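유선전화 없앤 이야기, 몇 개로 나눠서 씁니다. 길어요.

1/
지난 1월에 집 전화를 해지했다. 같은 번호를 13년 썼다. 해지하는 데 걸린 시간보다 해지할지 말지 고민한 시간이 훨씬 길었다.

2/
미리 말해 두면 유선전화가 좋다 나쁘다 하는 글은 아니다. 번호 하나를 정리하면서 알게 된 것들을 적어 둔다. 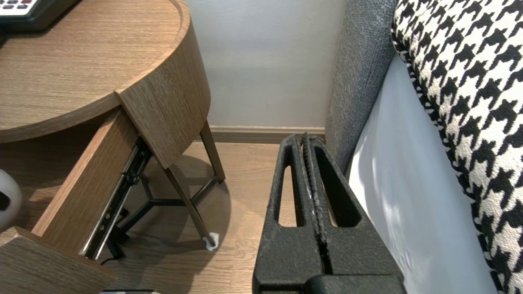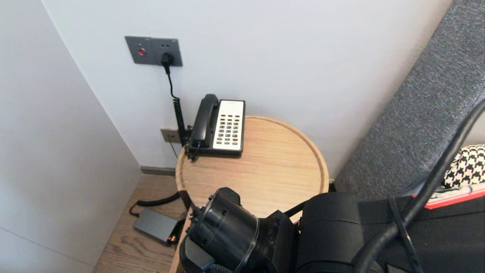
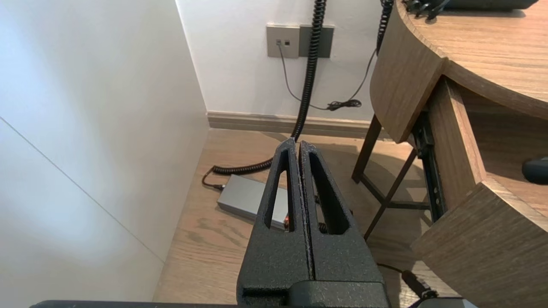
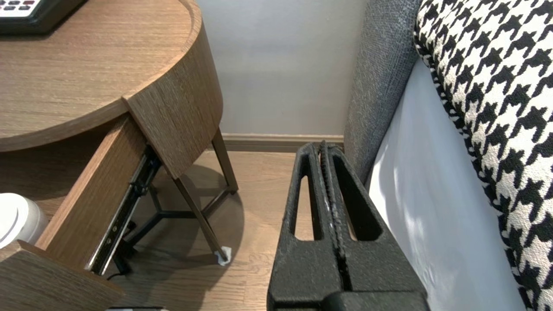 3/
집 전화 요금은 기본료만 따지면 크지 않다. 그런데 명세서를 펼쳐 보니 발신번호 표시, 통화 연결음 같은 부가서비스가 따로 붙어 있었다. 통화 연결음은 신청한 기억도 없다. 우리 집 전화기도 두 번째 사진의 검은 전화기처럼 꼬불꼬불한 선이 달린 유선이었고, 기계는 멀쩡했다. 고장이 났으면 결정이 빨랐을 것이다.

4/
먼저 한 일은 통화 내역 확인이다. 고객센터에 요청해서 받았다. 일 년 동안 걸려 온 전화가 141통이었다. 이 중에서 아는 사람이 건 전화는 8통이고, 나머지는 설문조사, 보험, 인터넷 가입 권유였다.

5/
그 8통 가운데 절반 넘게가 Cuiping Lei 이모님이었다. 어머니의 오랜 친구분인데 휴대전화 번호를 알려 드려도 꼭 집으로 거신다. 이모님 수첩에 집 번호가 볼펜으로 적혀 있기 때문이다.

6/
그래서 이모님 댁에 가서 수첩을 직접 고쳤다. 집 번호에 줄을 긋고 옆에 어머니 휴대전화 번호를 크게 썼다. 점심을 얻어먹고 왔다. 만두였다.

7/
다음은 그 번호가 등록된 곳을 찾는 일. 제일 귀찮았다. 은행 두 곳, 치과, 동네 세탁소, 오래된 쇼핑몰 계정, 아파트 관리사무소. 은행 한 곳은 연락처를 바꾸려면 창구로 오라고 했다. 신분증을 두고 가서 두 번 갔다.

8/
놓친 곳도 있다. 정수기 점검 기사님이 옛 번호로만 연락하다가 그냥 돌아가셨다. 렌털 계약은 계약서를 꺼내서 연락처 칸을 봐야 한다. 앱에 나오는 번호와 다를 수 있다.

9/
인터넷과 결합 할인이 걸려 있는지도 꼭 물어봐야 한다. 나는 전화만 빼면 할인 폭이 줄어드는 조건이었고, 상담원이 먼저 말해 주지 않았다. 계산해 보니 그래도 해지하는 쪽이 쌌다. 집마다 다르니 각자 계산해 보시길.

10/
같이 일하는 Kaiwen Xiao 씨는 반대로 유지하는 쪽을 택했다. 아버님이 65세가 넘으셨고 휴대전화 화면을 누르는 걸 힘들어하신다. 버튼이 큰 전화기를 사서 침대 옆에 두었다고 한다. 그 집이라면 나도 그렇게 했을 것 같다.

11/
어머니는 해지한 날 별말씀이 없으셨다. 저녁에 전화기를 닦아서 상자에 넣으셨다. 버리자고 했더니 두라고 하셔서 지금 신발장 위 칸에 있다.

12/
벽에 있던 전화 단자는 그대로 두었다. 떼면 벽지를 손봐야 한다. 전화기가 있던 자리에는 화분을 놓았는데 볕이 안 들어서 다른 데로 옮겼다.

13/
질문이 몇 개 와서 덧붙인다. 해지는 명의자 본인이 하는 게 제일 빠르다. 우리는 어머니 명의라 내가 전화했다가 다시 하라는 말을 들었다. 필요한 서류는 통신사마다 다르니 먼저 물어보고 준비하는 게 낫다. 정수기 연락처는 어제 바꿨다.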